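Grastdale House fit-out: progress report for August
Prepared for Orbridge by Nerys Price

Work since the last report has been mostly in the laundry and folding area and in the sitting room next to it. The large room is now divided as agreed, and the partition walls are painted white.

The folding surface has a padded cover in light green. We first priced a bare top, but Lamai Kongkaew asked for padding so that shirts could be pressed flat by hand without sliding. The cover comes off for cleaning. We bought 2 covers so that one can be in use while the other is being washed. The front-loading washing machine stands against the left-hand wall, within easy reach of the folding area.

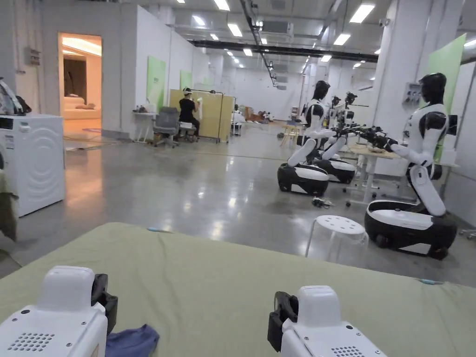

The sitting room is further along. The sofa is in, with its cushions, and the ceiling cove lighting is connected. Decha Suwannarat chose a warm tone for the lights and we have kept to it.

Two items are still open. The first is the wiring by the gray electrical box on the laundry wall, which is exposed and needs to be put into trunking. Thanakorn Jitpraphai has the parts on order from Adora and expects to finish the job in one visit. The second is the yellow-beige partition board on the metal frame. We have not decided whether it stays where it is or moves closer to the green wall panels. Rattana Tanasarn would like it left alone until the desk and chairs have been given fixed places, and I agree with her.

Linen stock has been listed. There are 149 pieces in all, of which 33 are too worn to keep and will be cut up for cleaning cloths. Replacements have been quoted by Henríquez and the price is within the amount set aside for textiles. I have not placed the order and would like your approval first.

Spending is on budget apart from the second cover, which was not in the original list. I have charged it to sundries.

Next month we plan to finish the trunking, put up shelves for the folded linen and label them by room. Please send any comments on the linen order by Friday.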